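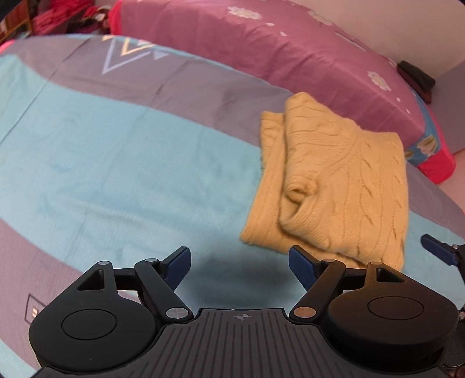 *By Roswitha Rainer, for the Eberhard Guest House, Dratitz*
*January 24, 2020. For immediate release.*

**Eberhard Guest House opens its doors again, with eleven bedrooms, a proper drying room and soup until nine**

After a long autumn of plaster dust, late deliveries and more cups of tea than any of us would care to own up to, we are very happy to say that the Eberhard Guest House in Dratitz is open again and taking bookings for the rest of the winter and the spring.

Regular guests will remember the house as it was: a tall, friendly, rather draughty building at 1522 metres, with a wonderful view from the breakfast room and a boiler that made its feelings known at four in the morning. The view is still there. The boiler has gone, and so have the draughts, or very nearly all of them (there is one on the back stairs that the builders chased for a week and never caught).

The house is run by Theresia Thaler and Wendelin Trummer, who took it over from Wendelin's aunt and have wanted to put it right ever since. Work began in earnest last spring. The roof came first, then the windows, then the wiring, and it was only in December that anybody could start thinking about pleasant things like curtains, reading lamps and where the bookcase should go.

"I must have walked up and down those stairs a hundred times a day with a paint tin in one hand and a telephone in the other," said Theresia Thaler. "People kept ringing to ask when they could come back, and I kept telling them soon, soon. It is a lovely feeling to be able to give them a date. We have missed having people in the house, we have missed the noise at supper, and I have even missed the boots in the hall."

About those boots! Walkers and skiers told us for years that what they wanted most was somewhere to get their things dry overnight, and now they have it. The old coal store behind the kitchen has been made into a heated drying room, with rails, hooks and a long slatted bench, and there is a door straight in from the yard so that no one need traipse snow through the dining room.

The bedrooms have been kept simple, as our guests like them. Each has a good mattress, a desk or small table, a shelf for books and a window that opens. Two rooms on the ground floor can be reached without any steps, and both have wide doors and a level shower. We would still suggest bringing something woolly for the evenings, as it gets cold quickly up here once the sun has gone behind the ridge.

Supper is again in the hands of Florian Kälin, who cooked at the Eberhard for two winters before the works and was good enough to come back. He will be serving one hot dish each evening, a vegetarian one beside it, and soup until nine for anyone who comes in late off the hill. Bread is baked in the house and packed lunches can be ordered the night before.

The house sits beside the Ilum Path, which runs for 178 kilometres through the valley and over the two passes to the east. In summer many of our guests are walking the whole of it; in winter the stretch between Dratitz and the Umstead chapel is rolled for snowshoes and makes a very pleasant morning out, even with small children or an elderly dog. The high route, which climbs to 2200 metres, is closed until the snow clears, and we ask guests please to take that seriously.

Engelbert Koller, who leads guided walks from the house, will be starting his easy snowshoe outings again straight away. "I go slowly and I stop often," he said. "If you can manage a flight of stairs with your shopping, you can manage my walk, and there is cake at the chapel end if we have remembered to carry it."

Neighbours in Dratitz are warmly invited to drop in for coffee and a look round on any afternoon between two and five. You have put up with lorries in the lane and a skip outside the post office, and we are grateful to every one of you.

**Bookings and enquiries**

Rooms can be booked by telephone or at the front desk, and breakfast is included for all guests. Dogs are welcome on the ground floor by arrangement. Members of the press who would like to visit, stay a night or talk to Theresia and Wendelin should ask for Roswitha Rainer at the Eberhard Guest House, Dratitz.

ENDS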